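Media release
2019-05-03

Javaneo is bringing its spiced coffee syrup to Uvcombe — and I've been baking with it for weeks!

I'm Hajar Samir, and I started Javaneo at my own kitchen bench with a pot of sugar, a bag of dark roast and far too much cardamom. My neighbours got the early bottles. Some were awful (sorry, everyone on the street), but by February I had a syrup I wanted to put on everything, so I pretty much did. Porridge, roast carrots, vanilla ice cream, the lot.

From today you can buy it at the Tahiri deli in Uvcombe and at the Stallham growers' market, in two sizes. My favourite way to use it is still the simplest one: a good slosh stirred through thick yoghurt with chopped dates on top. Breakfast sorted!
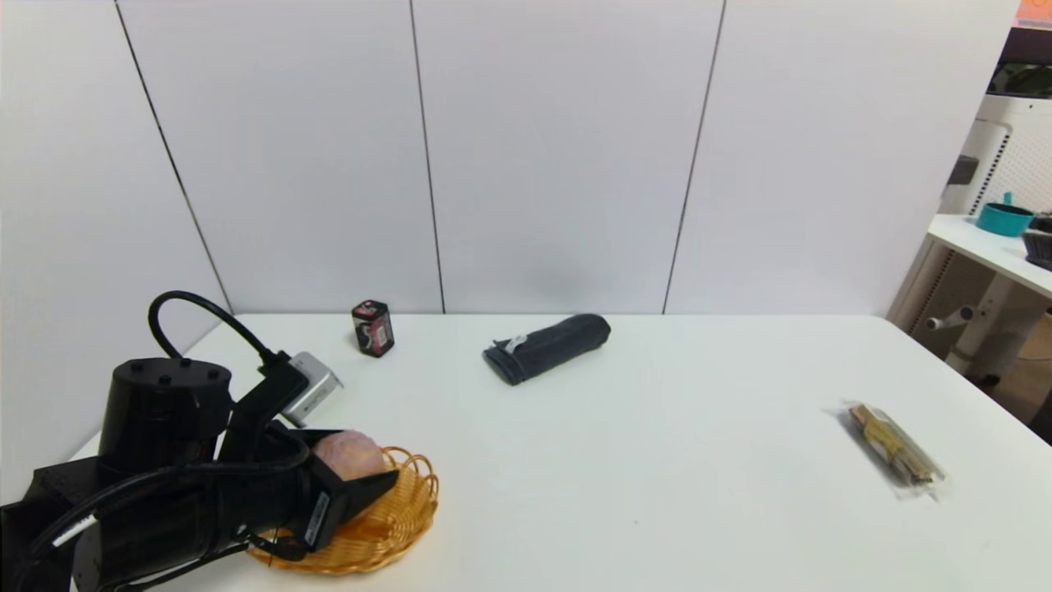
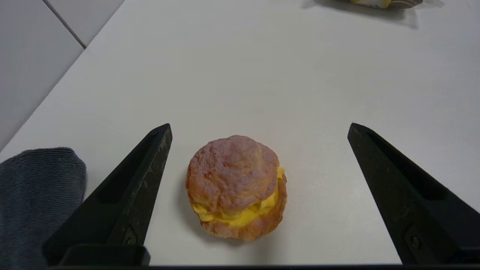
It also makes a cracking glaze for chicken wings. Mix it with soy and a squeeze of lime, brush it on for the last bit of cooking and keep an eye on it, as the sugar catches quickly. My mate Sherif Shehata runs the Tahiri deli and he's been putting it in his date slice, which sells out well before lunch. I've asked for the recipe. No luck so far.

The first batch is 90 bottles and 73 of those are going straight to Sherif, with the rest coming to the market with me. I'll have tasters out and a stack of recipe cards, including the wings and a coffee and walnut loaf I make at home most weeks. If you'd like a bottle to try for a story, or just want to talk about cardamom, come and say hello at the stall or leave a message for me at the Tahiri counter.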